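廊下の壁はどこまで静かになるか 身近な布で試す吸音の実験
環境音ゼミ 前期プロジェクト報告
2021年8月10日

1. きっかけ
私たちの学科棟の廊下は、とにかく響きます。足音も、遠くの笑い声も、全部混ざって返ってくるんです!4月のゼミで残響の話を聞いてから、これは自分たちで測るしかない、と盛り上がってしまいました。

2. やったこと
テーマは「厚さの違う布をつるすと、手を叩いた音の消え方がどう変わるか」です。布は薄手の綿、古い毛布、それから手芸店で買ったフェルトの三種類。壁にぴったりつけた場合と、少し離してつるした場合の両方を試しました。録音は全部で233回、そのうち話し声やドアの音が入ったものを除いて、残りを解析に使いました。解析にはゼミで使っているソフトTrastusを借りました。波形がすうっと細くなっていくのを見るのが楽しくて、つい必要以上に拡大してしまいます。

3. わかったこと
いちばん驚いたのは、布と壁のすき間の効果です。同じ毛布でも、壁から離したほうが中音域の響きがはっきり短くなりました。参考にしたEngelhardtの入門書に「空気の層も材料のうち」という趣旨の説明があり、読んだときはぴんと来なかったのですが、グラフを重ねた瞬間に全員で声が出ました(その声も録音されています)。
一方、低い音にはどの布もほとんど効きません。薄手の綿にいたっては、高い音が最大2割減っただけでした。フェルトは期待ほどではなく、毛布に負けたのがちょっと悔しいです。

4. うまくいかなかったこと
手を叩く強さがどうしてもそろいません。途中から木の板を打ち合わせる方法に変えたので、前半と後半のデータは別々に集計しました。それから、707号室で録った分は空調の音が大きく、低音の比較には使えませんでした。夜なら静かだろうと思って出直したら、今度は虫の声です。

5. 発表の準備
中間発表では、音を聞き比べてもらうコーナーが大好評でした!最終発表でも布の見本にさわりながら聞いてもらう予定です。机には黒い布をかけ、見本の色が見やすいようにします。電源は壁の電源タップから取り、コードが通路を横切らないように回します。持ち時間は55分なので、グラフの説明は短めにして、質問の時間をたっぷり取りたいです。

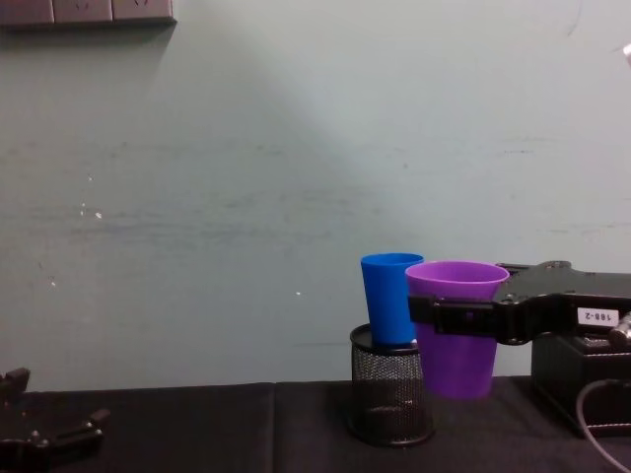

6. これからやりたいこと
次は布を二重にした場合と、ひだを寄せた場合を比べます。他大学のPisier班が段ボールで似た測定をしているそうなので、条件をそろえてデータを交換できないか相談中です。木の板を打つ係は交代制にします。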